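Seltholm Cell Conduct Kit for Two-Arm Benches

Product code: Funska
Sold by: Seltholm, Pollalville
In stock. Ships in 6 working days.

Overview

The Funska kit is a set of written rules, check cards and surface markers for labs and small shops that run two robot arms over one table. It covers the routine part of the job: what gets checked before the arms are powered, who may stand where, how a tool is handed to a gripper, and what gets written down when something touches something it shouldn't.

It does not replace a risk assessment. You still need one for your own cell, done on site by someone qualified to do it. The kit assumes that paper already exists and gives the people at the bench a way to work by it every day.

Where the rules start

Most sites write rules for the arms and forget the surfaces near them. Funska starts with the surfaces. A light wall or panel behind a dark table is a good background for cameras and also a good record of contact, provided someone reads it. Card 1 is the wall check. It takes a few minutes and is done with the arms stopped. 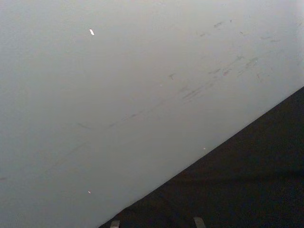
Marks are logged by direction, length and height above the table. Short streaks that share a slope get one entry as a group, and a long faint streak gets its own. The card has no box for cause. We left it out on purpose after early users kept filling it with guesses. Cause goes on the follow-up sheet once the joint logs have been read.

Wipe the surface or draw a dated pencil ring around the old marks, then carry on. A surface with unlogged marks on it can't tell you anything about the next shift.

What is in the kit

Rule book, spiral bound, lies flat on a bench
Check cards 1 to 6, wipe-clean
Contact log pad
Reach markers, low-tack, for table edge and wall
Two lockout tags with cord
Joo wall hanger for the cards

The six check cards

Card 1. Walls and panels within reach. Old marks ringed, new marks logged.
Card 2. Table covering. Flat, pulled tight, no fold in the working area.
Card 3. Cables. Connector seated, enough slack for the full wrist turn, nothing lying where an arm will pass.
Card 4. Grippers. Fingers tight and matched, jaws open and close over the full stroke, grip force set for the tool in use.
Card 5. Tools and props. Handle whole, no burrs, parked in the holder when not in use.
Card 6. Stop. Every person on shift presses the stop once and sees both arms hold.

Cards 1 to 5 can be split between two people. Card 6 can't.

Rules for held tools

Section 4 of the rule book deals with tools that were made for a human hand, such as spoons, brushes and scrapers. These have round or tapered handles and will turn in flat jaws if they are gripped in the wrong place. The rules in short:

Set the grip point before the task and write it on the card.
Hand over a tool with the arm in hold, never during a move.
Keep the idle arm parked low and out of the working arm's path. If it has no job in the task, its program stays stopped.
Approach a cup or bowl from above at reduced speed and set a height limit over the rim.
Run new motions with the container empty. Add contents only after the path has been accepted. 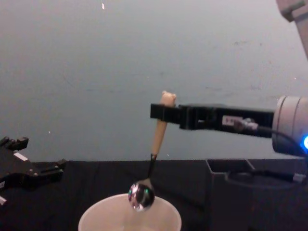
Nermina Delić writes that the height limit over the rim was the rule her team argued over most and the one they would now keep if they had to drop all the others. Her only complaint is with Card 5, which she would like to see printed larger - it hangs at the far end of her bench and she has to walk over to read it.

A large-print set of all six cards is now available as an add-on. Order it under the same code with the letter L.

How it was tested

We followed 3,557 logged sessions at sites that used draft versions of the cards. Card 1 was filled in for 1,531 of them. The contact log pad was used in 823. Those gaps are why the cards now hang at the bench on the Joo hanger and the log pad has fewer boxes than it did in the draft. The figures show how often the paper was used, and we make no claim from them about injuries or damage.

Compatibility

Any arm make. Any parallel-jaw gripper. The reach markers stick to painted board, metal and most plastics. They do not hold well on cloth, so on a covered table fix them to the frame underneath.

Updates

The rule book is reviewed every November. Registered buyers get changed pages by mail at no charge. Please take the old pages out - two versions in one binder is worse than none.

Returns

Unused kits can be returned to the Pollalville address with the packing slip. Opened log pads are not refundable.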